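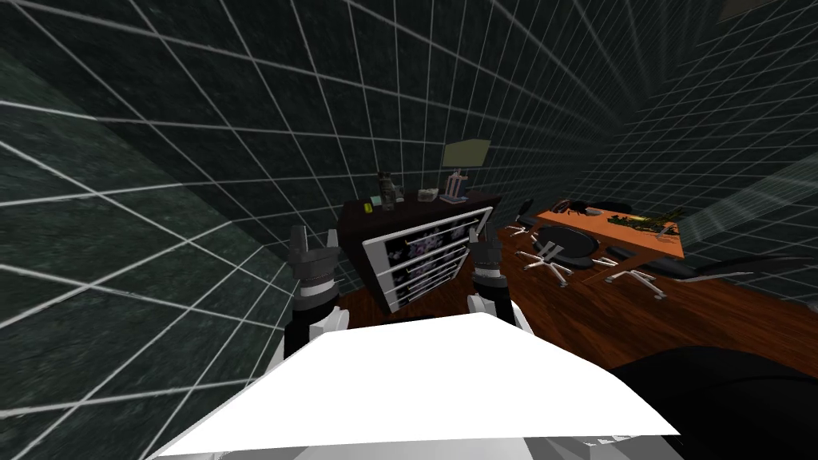
Notes for the presenter: Wenard Student Robotics Program, end-of-project talk

Opening

Good afternoon. On behalf of the Wenard program I thank the college for making the lecture theatre available, and the families and supervising staff for attending. The talk concerns the simulation strand of this year's work, in which senior students taught a two-armed robot to pick up and place household objects inside a modelled room. The physical strand is reported separately in July.

(Pause for latecomers. House lights may stay up.)

Why the students worked in simulation

The program has access to one laboratory, Pretatier, for a limited part of each term. Simulation allowed every team to practise at its own desk and to repeat a task from an identical starting position. Students were assessed on their method, their logbook and their ability to account for a failed attempt. A high success rate attracted no additional marks.

Each team was allotted 900 attempts. Mention that two teams asked for more and were refused, and that their final reports were the better for it.

The grasping task

Students began with single objects. The rod was the standard first exercise, as a smooth cylinder exposes any error in the approach angle. Teams were required to write down their intended finger positions before running the program. 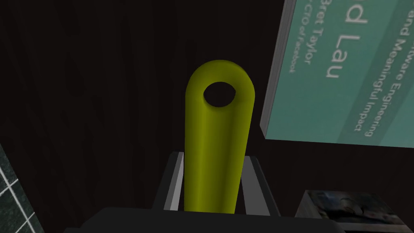 Simulated grasp of the yellow-green rod.

Explain to the audience that a grasp was recorded as complete only when the object had been held for 60 seconds of simulated time. Several early logbooks counted the moment of closure as a success, and those entries had to be marked again.

If asked about software: the students wrote their own control routines on top of Zekalbridge, the teaching environment supplied to the program. The source files will be archived with the reports.

Viewpoint and recovery

The second exercise asked teams to work from the gripper view alone. It proved considerably harder. With the fingers open and the walls running off at steep angles, students found it difficult to judge which way the arm was facing, and most teams introduced a routine that returned the arm to a known pose before each new attempt.
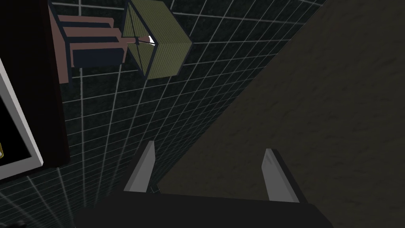

Hendrik Verbruggen has questioned whether the return routine should be permitted at all, arguing that it "hides the very error the students are supposed to find" and that next year's teams should be made to recover from wherever the arm has stopped. The staff have taken the point under consideration. Roel Van Loon will respond to it during question time, so please do not attempt a full answer from the lectern.

The shared-room task

The final exercise placed the robot before a furnished room, with a cabinet and small objects on its top, a table and office chairs. Teams planned for both arms and submitted their plans for peer review.
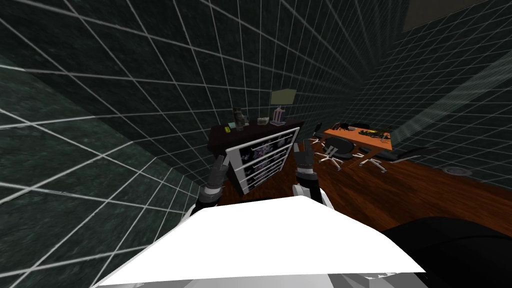 Reading time for the remaining notes: 2 minutes

Draw attention to the planning stage. The Shabalala team produced the most thorough plan, with separate paths for the left and right arms and a rule for which arm gives way. Their logbook runs to some 2000 lines and is available at the registration desk. Please ask visitors to return it.

Acknowledge the difficulty with colours under the original lighting settings, which led one team to confuse two objects for most of a term. The settings have been corrected in the distributed files.

Closing

Invite questions. Remind students that revised reports are to be lodged through the program office, with the supervisor's signature on the cover sheet.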